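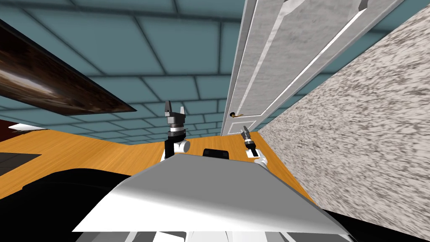 Teal tile and white paneled door, rendered view

To: Pluniver Residents and Tenants List
From: Paraskevi Stergiou, Office of Building Services
Date: 8 October 2024
Subject: Re: Quiet hours and the shared meeting rooms

Dear members,

The Office has received several replies to the notice on quiet hours and wishes to answer the main point in one place. The message from Jeptoo Rugemalira is quoted for those who joined the list after it was sent.

Jeptoo Rugemalira wrote:
> The notice says quiet hours in Balogun House begin at 9 p.m., but
> the lease I signed in April says 10 p.m. Which one applies? Our
> choir has the Galar Room until 9:30 and we have 29 members who
> would need to be told. I would also like to know if the deposit
> is still 200 dollars for groups that book by the season.
> Jeptoo

The lease applies. Quiet hours in Balogun House begin at 10 p.m. for all tenants whose lease gives that time, and the notice will be corrected. The earlier hour was meant for Pleter House only, where 18 of the apartments share a wall with the meeting rooms.

Groups with a current booking in the Galar Room may keep their present times. Doors to the hallway must stay closed while music is being played, and chairs should be stacked before the group leaves - this has been a problem on the second floor.

The deposit remains 200 dollars per season. It is returned by check once the key has been handed in at the front desk. Groups of more than 44 people must use the main hall and should write to the Office before booking. 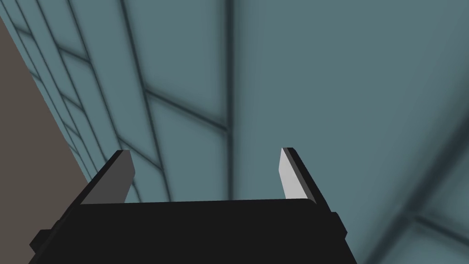
Requests for the spring season

Forms for the spring season may be picked up at the front desk or requested by reply to this message. Please give the name of the group, the room wanted, and one contact person. Forms without a contact person will be sent back.

Paraskevi Stergiou
Office of Building Services, Pluniver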